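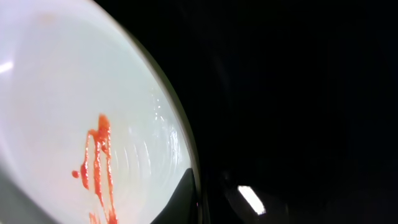 Mistby canteen, kitchen walk-round
Date: 20/11/2018
Inspected by: Glória Frade
Accompanied by: Joris Bakker (until the delivery came)

1. Hand basin by the door
Soap, towels, hot tap working. PASS
Comment: The basin is for hands. The colander found in it has been spoken to.

2. Fridge and freezer log
PARTLY
Comment: Fridge filled in every day. Freezer filled in every day too, in one pen and one sitting by the look of it, including 31 November. Please write down the temperature when you read it.

3. Dishes and washing up
PARTLY
Comment: Plates with sauce on them are to be scraped and rinsed before they go in the racks. The Prirker machine is a dishwasher and has never claimed to be a miracle. Filter cleaned while I stood there. I would like it cleaned when I don't.

4. Dry store
Everything off the floor. PASS
Comment: 24 tins of chickpeas, all in date. Jaime Mota to explain the menu plan.

5. Chopping boards
FAIL
Comment: Green board has grooves you could plant seeds in. Replace by January. The red one is fine — keep it for raw meat, as the chart above it has been saying for years.

6. Fire blanket and extinguisher
PASS
Comment: Both on the wall and in date. The tea towels drying over the extinguisher have been moved to the rail. They'll be back, I expect.

7. Back door and bins
FAIL
Comment: Door wedged open with the sign that says keep this door shut. Bin lids down, drain clear, no sign of mice.

8. Allergen folder
PARTLY
Comment: Seven recipes missing, all of them soups. "Ask Salvador" is not an allergen sheet, and Salvador Tavares is off until next week.

Still open from last time: light cover over the hob, bottom hinge on the dry store cupboard.

Copy to Nuno Esteves. Boards to be ordered through Aguiar, same code as before.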